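Courses > Consumer Electronics > Unit 4 > Handout 2
Last updated 20 February 2023

Reading a phone battery spec

Before class, have the Namex and Besto spec sheets open. We compare them line by line.

Capacity is given in mAh, and that number alone does not tell you how long a phone lasts. Screen, radio and chip all draw on it. A small phone with a dim screen can outlast a large one with a bigger cell.

Charging claims need the same care. Namex says "half full in 40 minutes" - starting from empty, screen off, with its own charger. Besto gives a figure in watts and no time at all. Watts on the box are a peak. The phone holds that peak for a short while and then slows down as the cell fills.
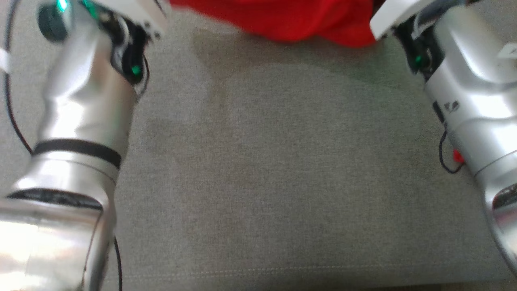
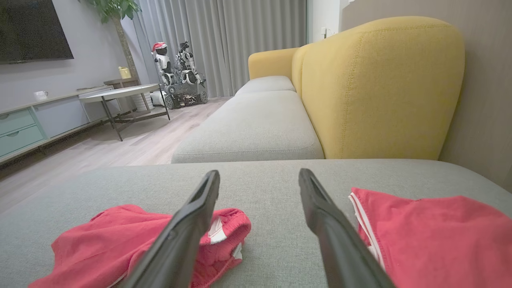 Zerouali objected in the July session that peak watts still matter to a person who only tops up for a few minutes before leaving home. Fair point, and worth a line in your write-up.

Cycle life: check what the maker counts as the end. Grenasik lists 418 cycles to 80 percent of original capacity. Others leave the percentage out, and then the cycle number can't be compared.

For next time: pick a phone you own, find its sheet, and mark each battery claim as tested, peak or unclear. One page.

Shares: 2 | Comments: 4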